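Do you ship the Conceição hot sauce?
Yes! I pack orders myself every September and again in spring, 40 bottles to a batch, so it can take me a little while.

Is it very hot?
Medium, I'd say. My sister-in-law disagrees (loudly).

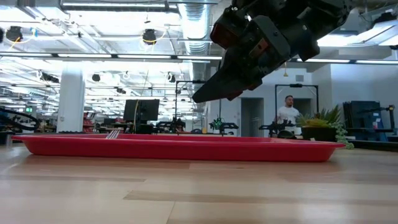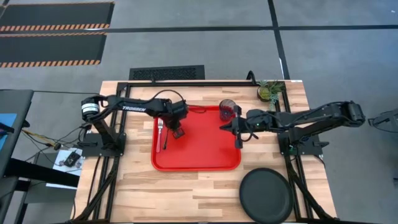

Red tray and fork on the butcher block.

Does it need to go in the fridge?
Once it's open, yes please. I finish mine long before it goes off!

Can I buy it in a store?
Only at Plisetti for now. They took 97 bottles last time and I'm still pretty thrilled.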